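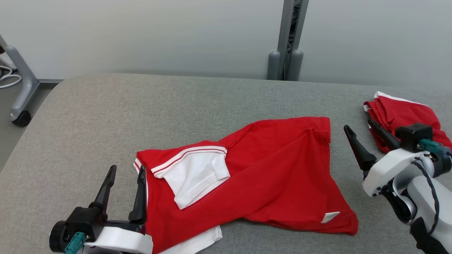 一件球衣能洗多少次

2018年7月25日

萨尔托夫(Saltov)是一支没有升级压力的业余足球队。球队踢地区联赛的第三级,主场在镇子北边的公共球场,看台只有一侧,下雨时观众都挤到小卖部的棚子底下。球队的衣服归阿什莉·戈斯林(Ashley Gosling)管。她以前在右后卫的位置上踢过几个赛季,膝盖做了手术以后就不再上场,从前任手里接过了两个大袋子和一本登记簿。

登记簿是硬皮的,边角已经磨圆。每一件衣服占一行,写着号码、尺码、领用人、入库的年份,后面是一格一格的竖道,洗一次划一道。戈斯林说,前任这样记,她就照样记下去,起初并不觉得有什么用处。到第二个赛季末,她把竖道加起来,发现洗得最多的是守门员的训练裤,最少的是一件特大号的客场上衣,一共穿过3次。

业余球队的衣服很少是穿坏的。职业俱乐部每年换新款,旧的当纪念品卖掉;镇上的球队一套衣服要用四五年,中间人来人往,同一个号码可能换过好几个主人。衣服的寿命多半取决于两场比赛之间的那几天:谁带回家,在袋子里闷了多久,用几度的水,有没有进烘干机。

戈斯林接手的时候,规矩是各人洗各人的。结果到了九月,同一批衣服已经深浅不一。有人用热水,有人放很多漂白剂,有人跟牛仔裤一起洗。队里的白色部分最先出问题,先是发粉,后来发灰。对手球队拍的合影里,站在前排的几个人看上去像是从两支队里凑起来的。

第二年她改成集中洗。镇上有一家叫埃布拉希米(Ebrahimi)的洗衣店,开在旧邮局旁边,平时主要接餐馆的桌布和理发店的毛巾。店里答应周一上午留一台大机器给球队,价钱按袋算。条件是衣服必须当天取走,店里没有地方存放。于是每到周一中午,戈斯林都要把还带着潮气的两袋衣服搬上车,再拿回俱乐部的小屋里晾。

红和白

红色的衣服难洗,这是洗衣店的人都知道的事。深红、大红的染料在头几次洗涤中最容易脱落,水温越高掉得越多。掉下来的颜色在水里找地方落脚,棉比化纤更容易吸,白色的领子、条纹和号码就成了第一个去处。

安布尔·比克斯塔夫(Amber Bickerstaff)在一家叫斯特内梅奥(Sternemeo)的纺织品检测公司工作,日常内容就是把布样缝在白布上,放进装了钢珠的小罐里反复转动,然后比较白布沾上了多少颜色。她对业余球队的建议很简单:新衣服前三次单独洗,用冷水,洗完立刻拿出来。很多串色并不发生在洗的时候,而是发生在洗完以后。湿衣服堆在一起,红压着白,一个晚上就能留下印子,再洗几遍也去不干净。

她还提到摩擦。足球服上的草渍和泥常常集中在膝盖、臀侧和手肘,人们习惯拿刷子用力刷。泥确实能刷掉,布面也会起毛,颜色看上去就旧了。泥要等干透,先拍掉一层,剩下的用冷水泡。草渍可以在洗之前涂一点液体洗涤剂,放一刻钟。血渍只能用冷水。至于止痛喷雾和肌肉膏留下的油印,她建议用洗碗的洗涤剂点在背面,轻轻揉开。

号码是另一类麻烦。烫印的号码怕热,烘干机转几次,边缘就开始翘。熨斗直接压上去,会把号码粘在底板上。萨尔托夫队有一件上衣背后的“8”只剩下半个圈,穿它的中场球员被裁判叫成3号叫了一整场。后来队里定下来,凡是有烫印的衣服一律翻过来洗,翻过来晾。

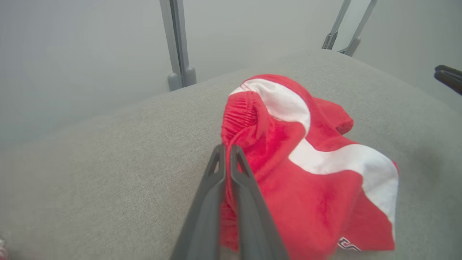

松紧带的问题要慢一些才显出来。短裤的腰里有橡胶丝或者弹性纤维,怕的是高温和暴晒。很多人喜欢把短裤夹在太阳底下,觉得晒得越透越干净,几个月以后腰就松了。戈斯林现在让大家把短裤挂在背阴的一面,夹裤脚,不夹裤腰。松了的也不扔,她母亲会拆开腰头换一根新的,一条用不了多少时间,材料在集市上按米买。

不要柔顺剂

柔顺剂是比克斯塔夫反对得最坚决的东西。运动面料靠纤维之间的缝隙把汗导出去,柔顺剂在表面留下一层膜,衣服摸着软,穿着却闷。更麻烦的是气味。汗里的油脂和这层膜混在一起,低温洗不掉,衣服从柜子里拿出来没有味道,人一跑热,味道就回来了。她给的办法是偶尔用一点白醋漂洗,不要和漂白剂同时用,然后彻底晾干。

洗涤剂放得太多也会有同样的后果。埃布拉希米洗衣店的师傅给戈斯林看过机器门上那圈胶垫,里面一道灰白色的黏东西,都是没漂干净的洗涤剂。从那以后,球队的用量减了一半,衣服并没有变脏。

钱从哪里来

一整套新队服,连同守门员的和替补的,加上印号,报价是2000镑。球队去年的场地费、裁判费和保险已经占去大半会费,能拿出来买衣服的只有400镑。差额通常靠赞助,赞助商把名字印在胸前,合同一签两三年。萨尔托夫的上一个赞助商是一家轮胎店,店关了门,名字还在衣服上穿了一个赛季。

邻镇的厄斯特洛(Ustlow)队走了另一条路。他们不再给每个人发整套衣服,只发上衣,短裤和袜子由球员自己买,颜色对就行。这样省了钱,赛前却总有人穿着带别家标志的短裤出现,联赛的干事为此写过两封信。戈斯林去看过他们一场比赛,回来以后没有提这个办法。

她更愿意在修补上花工夫。领口开线的、腋下撕开的、袖口磨毛的,每月挑一个晚上集中处理。会缝的人不多,愿意来的也就那么几个,一壶茶,一盒线。她学会了怎样给弹性面料锁边,也学会了怎样把补丁藏在侧缝里。缝得最难看的一件归她自己,她在家收拾院子时穿。

旧衣服的去处

实在不能穿的衣服,过去都进了垃圾箱。聚酯面料不容易烂,回收点也不一定收,印着号码和赞助商名字的,慈善商店往往不要。萨尔托夫队现在的做法是先给青少年队当训练背心,剪掉袖子,不用再印什么。再旧一些的剪成方块,擦球鞋,擦长凳,擦球门柱。

还有几件被球员要走了。有个踢了十二年的中后卫退役时不要奖牌,只要他那件洗得发白的上衣。戈斯林在登记簿上把那一行划掉,旁边写了他的名字和年份。竖道她没有数。

新赛季的衣服还没有订。比克斯塔夫答应替球队看一看两家厂商寄来的布样,主要看白领子旁边那一圈红布掉不掉色。样布已经寄到斯特内梅奥的前台,包裹单上的尾号是3764,她打算周末前放进罐子里转一转。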